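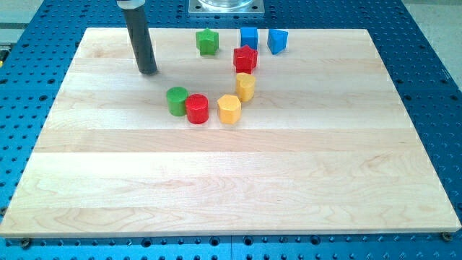
October 29, 2025
Push cell, bench notes

Good day on the cell! The rod is straight in its collar, the board is flat, and the contact height finally means the same thing on every part of the maple. Writing it all down while it's fresh, including the bits I'd do in a different order next time.

Started with the board. It has been drifting up on one side since September, when the heating came on in the building, and I'd been chasing it in software like a fool. Backed off the two near corner bolts, lifted the board, and found a curl of swarf underneath plus a little ridge of wood where the bolt had pulled the grain up. Scraped the ridge with a card scraper, vacuumed the table holes, wiped everything down, put the board back. A straightedge across the strips now shows no light I can see. Very satisfying.

Bolts: snug, then a quarter turn, alternating sides. Please don't crank them. Maple dents and then we get the ridge again. The heads have to stay low enough for the rod to pass over at travel height, so no tall cap screws, even if that's all that's left in the drawer.

Next the rod. Pulled it out of the collar and rolled it on the granite. Straight as anything, so the rod was never the problem. The collar had a burr on the inside edge and one set screw had been biting at an angle. Cleaned the burr with a fine round file, swapped both set screws for new ones from the Imeck kit, reseated the rod all the way up, and marked the depth with a scribe line right at the collar. If the line ever shows a gap, the rod has slipped and you need to redo the tip offset before you run anything.

Tip offset. I used the Cilesa touch routine, four touches per pose, 10 poses. First pass was ugly and I nearly blamed the routine, but I had left the old tool payload loaded. Fixed that, ran it again, and the poses agreed beautifully. Saved as the new default. The old file is still in the folder with "pre" on the front of its name, in case anyone wants to compare.

Contact height after that: touched off at the corners and in the middle of the board. The spread is small enough that one number works everywhere, so I took out the tilt correction completely (yes!!). The rod now comes down and the rounded tip just meets the wood. If you hear it drag, stop and check the scribe line first.

Blocks: washed the stars, cylinders, cubes and the rest in mild soap, because hand grease was making some of them stick and others skate. Let them dry fully before they go back on. The hearts are the worst for hiding grime, look in the notch.

Ran the long push script after lunch. 445 pushes, no faults, no protective stops. The total on the counter is 1,361 since I last zeroed it. I kept a hand near the stop for the first few and then relaxed and enjoyed watching it. The arm is so much quieter on the approach now that the tool isn't fighting the collar.

One thing I don't love: with the arm leaning in, the rod comes at a cylinder on a slant, and the slant changes with reach. It may be fine for pushing, but I'd like to log the angle per move so we can tell later. The Osei logger has a free channel. Will try it tomorrow morning.

To do
- order spare set screws, we used the last pair
- second rod, same length, kept in the Floltach case with the collar already fitted
- check the mounting plate bolts at the back of the board, I ran out of time
- re-check flatness with the straightedge in a week and write the result here
- print the bolt-tightening note and tape it inside the cabinet door

Left the cell powered down, pendant on its hook, new offset file loaded at startup.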